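Jargate Paper Survey, data card

Maintained by Olga Caldeira and Henrique Barros. Last edited Mon 3 February.

What is in it

2839 rows, one per sheet of colored office paper. Each row has the supplier's stated weight, the weight we got on our own scale, the color name on the wrapper, a color reading, and the recycled content claimed by the seller. The sheets came from 241 packs bought in ordinary shops. Columns are listed in columns.txt.

Why we bothered

Sellers say a lot about recycled paper and back up very little of it. Arruda sells a green sheet and a cream sheet with the same recycled claim and the same code on the wrapper, and we could not get anyone there to say what the code means. We kept the claim column because people asked for it. Treat it as a record of what was printed on the pack. We don't believe half of it.

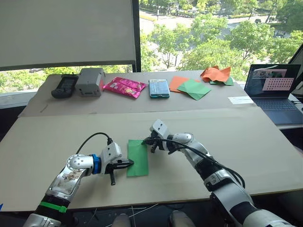
Color names are worse. "Spring green" from Idik and "spring green" from Cemuner are far enough apart that you would not put them in the same report. If you plan to group rows by color name, please don't. Use the reading columns, and even then be careful with the first 600 rows, which were read under the old lamp. Henrique thinks the correction we applied is good enough. Olga does not, so the raw values are in there too.

Known problems

Weights are for single sheets at room conditions. Paper takes up moisture and we did not control for it.
Two packs had no supplier name. They are marked "unknown" and should probably be dropped.
The fade columns are mostly empty. The window test was started in May and has 2 readings per sheet at best, so anyone claiming a trend from it is guessing.

Use

Free for any purpose. Don't cite it as proof that a brand is better than another; the sample is whatever was on the shelf that day. Corrections go to Olga, with the row number.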